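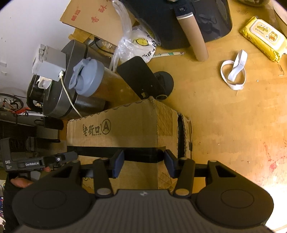
Reused Carton

A reused carton is a corrugated cardboard box kept after its first contents have gone, usually on the grounds that it is a good box. The type is found in most homes, often on the table where it was first set down, in the company of a rice cooker, a drinks bottle and a cable or two.

Naming and markings

A reused carton keeps its old printing and so goes through life slightly misdescribed. A box marked 老街口 with a circled letter A still says so whatever is put in it next. Families tend to adopt the printing as a name – "it's in the A box" – and visitors are expected to keep up.

Condition

Wear shows first at the corners and along the top flaps, which crease and turn ragged. Orest Lytvynenko's pamphlet The Second Box (Wudport, 400 copies printed, most of them apparently still in boxes) lists four grades: crisp, soft, tired and kindling. Stefaniia Tkachuk objected that the last two are the same box before and after a house move. Later editions keep all four.

Household use

Cartons are most often used for cables, packets of dry food and things that belong in another room. Hanna Stetsiuk surveyed 108 kitchens in Hostomar and found at least one reused carton in every kitchen but three. Two of those had been painted that week. The third belonged to her sister, who keeps hers in the hall.

A carton shared with small appliances is normally moved several times a day and put away never. Pylyp Symonenko, a Hostomar landlord, tried to ban them from kitchen tables in May and withdrew the rule after finding he had nowhere else to put his own.
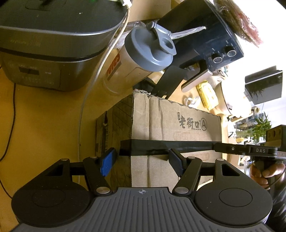
Which side of a reused carton should face out?

The side with the most printing, if the box is going on a shelf with others like it. Write the new contents next to the old name in marker and leave the old name alone, as people will go on using it anyway.

See also: Drawer, miscellaneous; Bag of bags

This site uses cookies to remember your reading preferences. Accept | Manage settings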